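Storing Caps at the Entry: Bins, Brims and Washing

The March item on boot trays brought in several letters asking for the same treatment of hats. Baseball caps are the main difficulty. They are light, they hold their shape only if they are allowed to, and they collect on every flat surface near a door. The notes below cover denim and cotton twill caps with a structured or semi-structured crown. Wool felt and straw are a separate subject and will be dealt with separately.

Parts of a cap that matter in storage

The crown is made of sewn panels. In a structured cap the two front panels are backed with buckram, a stiffened open-weave cloth. Buckram softens when wet and sets again as it dries, in whatever position it was left. A crown crushed while damp will keep the crease.

The brim is a stiff insert between two layers of fabric. On most caps made in recent decades the insert is plastic and will survive washing. On older caps it may be pasteboard, which swells and delaminates. Flick the brim with a fingernail before washing. Plastic gives a short, sharp tick, and board sounds dull. If there is doubt, treat it as board.

The edge of the brim is the first place denim shows wear. The indigo or black dye sits mostly on the outside of the yarn, and handling takes it off where the fabric is folded over the insert. A pale line there is abrasion and won't wash out. Dyeing over it is possible but tends to darken the stitching as well.

Choosing a bin

A clear bin is preferable to an opaque one for anything used daily. Contents can be checked without lifting the lid or moving the bin, and people are more likely to put things back in a container they can see into. Rounded inside corners are easier to wipe out than square ones. Grit from brims settles at the bottom, and in a square corner it packs down.

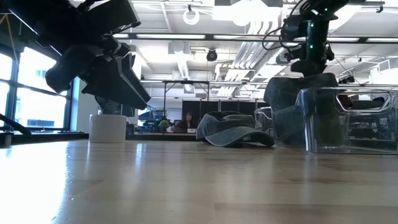
A cut-out handle slot near the top is useful for two reasons. It allows the bin to be pulled off a shelf with one hand, and it admits some air. Caps put away after wearing carry moisture in the sweatband, and a sealed container will hold it there. If the bin has a lid, leave it off during the warm months.

Size the bin by the brim, with the cap lying flat and crown up. The inside length should exceed the cap from the back of the crown to the tip of the brim by at least a finger's width. Where the bin is shorter than this, the brim gets pushed up against the wall and takes a set within a week or two. A bin that is too long causes no harm.

Two clear containers of different sizes work better than one large one. The larger takes the caps. The smaller takes gloves, sunglasses and the other items that would otherwise migrate to the bottom and press on the crowns. Solveig Blomqvist, who laid out the entry shelving at the Villumdale hall, keeps the small container to the left of the large one on every shelf, so that the arrangement is the same at each door.

Loading

Empty the bin and wipe it with a barely damp cloth. Dry it fully. Lay the first cap crown up with the brim toward the front. Nest the next over it, sweatband to crown, without pressing down. Three caps to a stack is the working limit for structured crowns. Beyond that the lowest one begins to flatten. Unstructured caps can be stacked higher or laid on their sides.

Hanging a cap over the rim of the bin is acceptable for airing it before it goes in. Do not leave it there overnight if it is damp. The rim makes a ridge across the front panels, and on a buckram crown that ridge has to be steamed out. Unlined denim is more forgiving.

Do not fold one half of the crown into the other to save space. The practice is common with travel packing and is the usual cause of a permanent dent above the left or right eyelet.

Washing

Wash by hand in cool water with a small amount of plain detergent. Work the sweatband with a soft brush, along its length. Rinse until the water runs clear; dark denim will give off color for the first several washes, so keep it away from light towels and unsealed wood. Press the water out with a dry cloth and do not wring.

To dry, set the cap over an upturned bowl close to the size of the head. Turn it once after the outside feels dry so that the sweatband is exposed. Keep it out of direct sun, which fades gray and black denim unevenly. A cap dried on a windowsill usually ends up lighter on one side of the crown.

For board brims, sponge the fabric only and keep the brim itself dry.

Work surface

Sorting is best done on a clear table. Finished wood is suitable if the caps are dry and have been brushed first, outdoors if possible. Grit trapped under a brim will scratch a gloss finish, and the scratches show most where window light falls across the boards. Lay a sheet down if the table matters.

Correction

The boot tray item gave the capacity of the Ormsby tray as 700 ml. The correct figure is 500 ml to the lip. The item also omitted that the tray's rubber feet should be removed before it is placed on heated flooring. Thanks to Shona Tautahi for both points.

Next issue: drying racks for narrow hallways, with measurements for the Drodari wall type.

Comments (4)

Maxine Lockyer
The fingernail test worked on all but one of mine. That one had a fabric loop sewn under the brim and I couldn't get a clear sound out of it. Sponged it to be safe.

Bheki Gumede
Disagree on the limit of three. I have had five nested on a closet shelf since last winter with no flattening, but the closet is dry and they are never moved. Possibly the handling does it and the weight doesn't matter much.

Solange Cloutier
Would a drop of white vinegar in the rinse help hold the black? My mother did this with jeans.

Solveig Blomqvist
Solange, I tried it on one of two matching caps and saw no difference between them after several washes. Cool water and shade made more difference. Bheki, were yours structured? The ones at the hall are, and the bottom cap went flat at four.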